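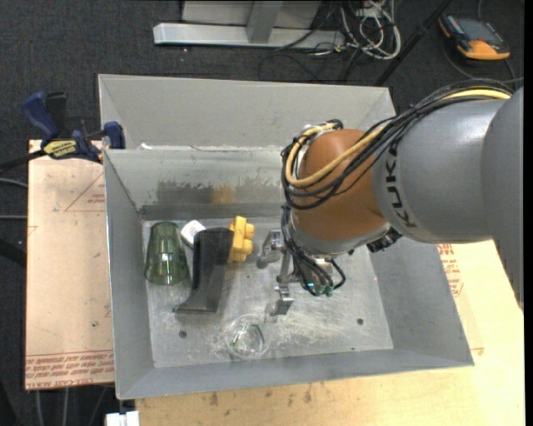
Pelus 3000 Floor Coating
Two-part epoxy for workshops, loading areas and parts stores

Item no. 3186
Supplied as: resin and hardener, packed together
Finish: satin
Colors: light gray, stone, dark green

Pelus 3000 is a solvent-free coating for concrete floors that carry foot traffic, pallet trucks and light forklifts. It goes down in two coats by roller. The first coat soaks into the slab and seals it; the second builds the wearing surface.

Surface preparation
Concrete must be at least 28 days old. Grind or shot-blast to remove laitance, old paint and curing compounds. Fill cracks and holes with Dovon repair mortar and let it harden overnight. Vacuum twice. Acid etching is not recommended on power-troweled slabs.

Mixing
Pour all of the hardener into the resin and stir for three minutes with a slow-speed paddle. Scrape the sides and stir again. Do not thin. Do not split packs.

Working data
Pot life at 68 F: 30 minutes
Recoat: 12 to 24 hours
Foot traffic: 24 hours
Wheeled traffic: 3 days
Full chemical resistance: 7 days
Minimum slab temperature: 50 F

Past 24 hours, sand the first coat lightly before recoating. For ramps and wet areas, scatter dry quartz into the first coat while it is still open - the second coat locks it in.

Orders above 2,000 square feet ship on pallets. Color samples and the safety data sheet are available from Brenda Godoy at the order desk.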